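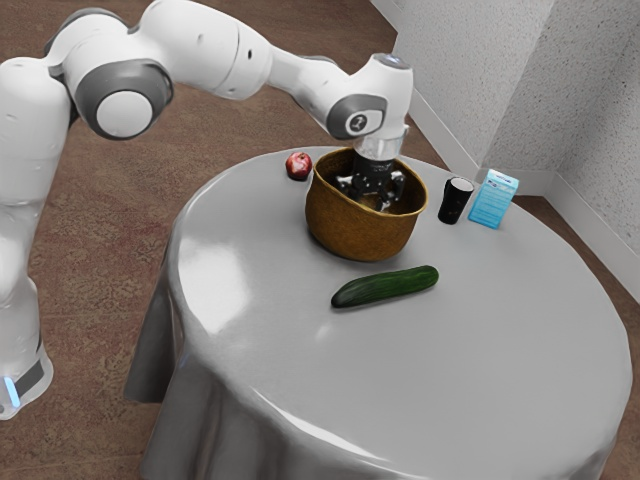
Page 2

Basket episodes all end with the gripper in the basket. Keep or trim?
Posted by Vundov, 20 February 2025

I'm gathering simulated examples for a pick and place policy. Round table, gray cloth, a basket with an apple, a cup, a carton and a cucumber set out near it. I have 700 episodes so far and want 4000 by June. My worry is the basket part. The arm spends a lot of steps with its fingers down inside the rim, and I don't know if those steps help the policy or just teach it to sit there.
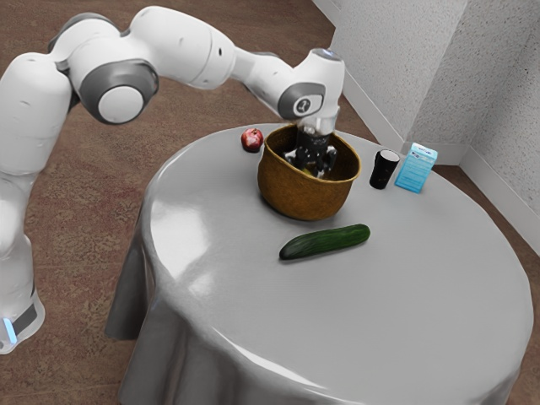
Gripper lowered into the basket, cucumber in front.

I save every step at the moment. Should I cut some before training?

Mustwood
Keep the raw files and trim a copy. I drop steps where neither the joints nor the fingers move, but I leave 10 on each side of a grip change – the policy needs to see the fingers close. Also move the basket between episodes. If it always starts at the back of the table, the arm will learn the spot and ignore the camera.

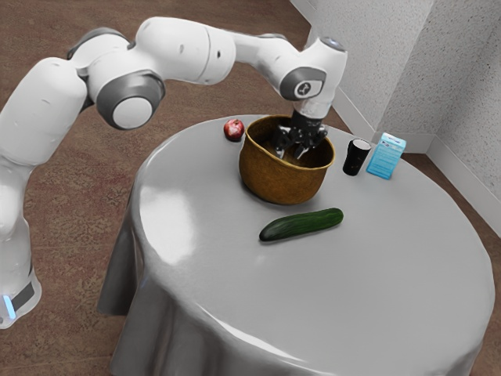
Do the same with the cup and carton, and change the light now and then too. Glare on a shiny cloth threw my policy off more than the idle steps did.

Sturance
just collect more, mine got better after more than 2 days of runs. didn't trim anything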